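4.2 What the listings promise and what the rooms contain

The first thing to say about hotel listings as a source is that they were never meant to be one. A listing is written to fill rooms. We used them because earlier work on Prirville did, and because we wished to test how far that work can be trusted. Our answer is less cheerful than the one usually given.

We collected 192 listings for small hotels and guest houses in Prirville and Millness, all taken from the booking site Vema in August. Chain hotels were left out, as were flats let by the night. From each listing we copied every statement that a guest could check by standing in the room: whether there is a desk, whether towels are supplied, whether the window opens, whether a kettle is present. Statements such as "charming" or "ideally placed" were set aside. They made up a large share of the wording, and we can think of no fair way to test them.

Earlier studies treat a feature as present when the listing names it and absent when it does not. The second half of that rule is weak. Many owners leave out whatever they think goes without saying. Towels are the clearest case. A guest house that has supplied them for decades may never mention them, while a newer place lists "fresh towels" as if it were a treat. Counting the word therefore measures the habits of the person writing, and says little about what is on the rail or the desk. Figure 3 shows a towel, an item of the sort our coding sheet covers under "linen".

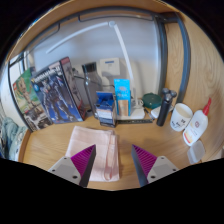

Figure 3. A folded pale pink towel on a light wooden desk.

4.3 Guest reviews as a check

It is common to answer the problem above by turning to guest reviews, on the grounds that guests have no reason to flatter. We doubt this. Reviewers write about what surprised them, and a desk that is where it should be surprises very few people. Of the features on our sheet, breakfast and noise came up again and again, while desks, hooks and reading lamps were hardly touched upon. A study that relies on reviews will find that guests care a great deal about breakfast. It may be right, but the method could hardly have found anything else.

There is also the matter of time. A review may describe a room that has been refitted since, and Vema shows old and new reviews together unless the reader changes the setting. We read 326 reviews in full. In many of them we could not tell which type of room the guest had slept in, and in a house with both attic singles and large front rooms this makes the review almost useless for our purpose. We kept such reviews in the set but did not use them to confirm or reject any feature.

The Sowah method, which scores each review by the tone of its adjectives, was tried and then dropped. It gave high marks to reviews that were plainly sarcastic and low marks to guests who had slept well but disliked the weather. Supporters of the method say that such errors cancel out in a large set. We have not seen this shown, and our own set is not large.

4.4 Visits

To get round both problems we visited 12 of the houses as ordinary paying guests and filled in the same sheet by hand. The houses were picked by lot, though two that were drawn had closed for building work and had to be replaced by the next on the list. We asked for no particular room and took the one we were given.

The visits do not settle the matter. One night in one room says nothing certain about the room next door, and a single visitor may miss things — a spare blanket on top of a wardrobe, for instance. What they do show is that silence in a listing is a poor guide to absence. We found features that the listing had left out more often than we failed to find features it had promised. Owners, at least in these two towns, seem to forget more than they invent.

We would not carry that finding over to larger resorts, where listings are often written by an agency that has never seen the building. Nor does it rescue the earlier Prirville results. If features are left out at random, the old totals are merely too low. If they are left out mostly by older family-run houses, as we suspect, then the reported gap between those houses and their newer rivals may be partly a gap in copywriting. The present data cannot separate the two, and we see no sign that the earlier data could either.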